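Hi Thulani,

October update for the Enolum grant, a little longer than last time since you asked for the messy parts too!

The big news is that the reading room at Braditz is open in the evenings now, until 9 p.m. We started with the hours we promised in the proposal (afternoons only) and people kept asking if they could stay after work, so we moved some of the staff money over to cover it. I cleared that with Xaba before we did it and the revised sheet is attached.

We lent out 638 books this quarter. The goal was 300, so I'm pretty thrilled, although a big chunk of that is picture books going home in stacks and coming back two weeks later with crumbs in them. The grown-up shelves are slower. Large print goes out the fastest, and we own 12 large print titles, total, which means the same few families have read all of them. I'd like to talk about that when we get to next year's budget.

The furniture is all in. We bought secondhand – a round table, the armchairs, two low shelves for the kids' corner – and it came in under budget even with delivery.
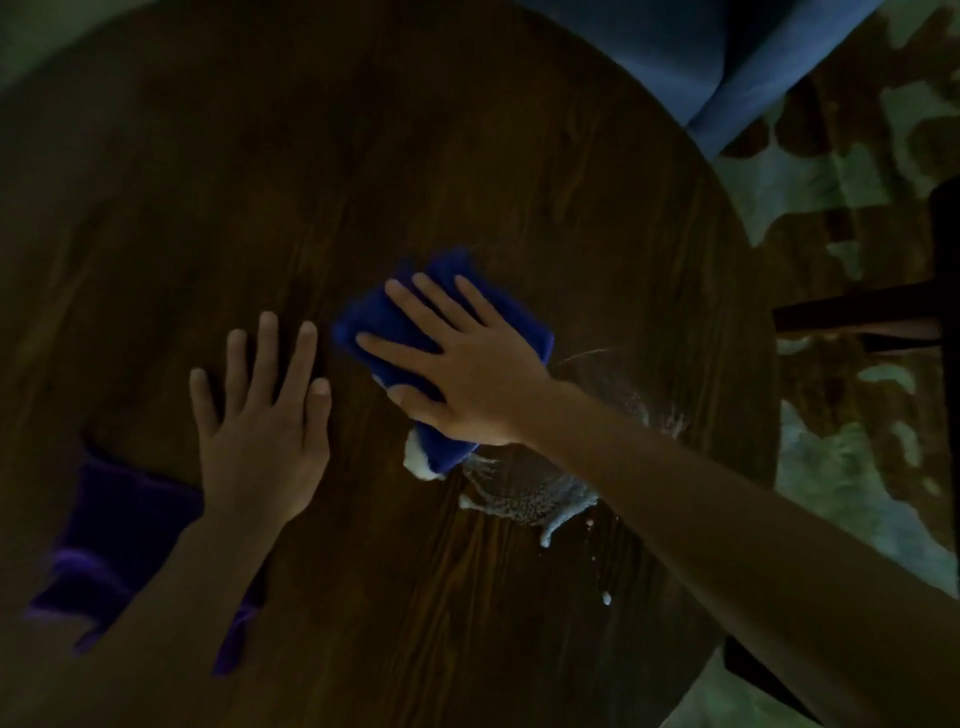
*Cleaning the round table, blue cloth and a bit of foam*

Now the part that didn't go well. The Biler catalog software took us 3 tries to set up, and it still won't send overdue notices in Spanish. Their support desk is friendly but slow. For now I write those emails myself at the end of the day, maybe an hour a week, and I'd rather spend that hour on story time. If it isn't fixed by the next report I'm going to ask about switching.

Story time itself is great. We had to split it into two groups, little ones first and then the early readers, and the early readers have started reading to the little ones while they wait for their turn. I didn't plan that but I'm keeping it.

Still to do before winter: the drafty window by the front desk, a second book drop, and the large print order if you say yes. Receipts are in the shared folder – the delivery one is a bad scan, so tell me if you need it redone.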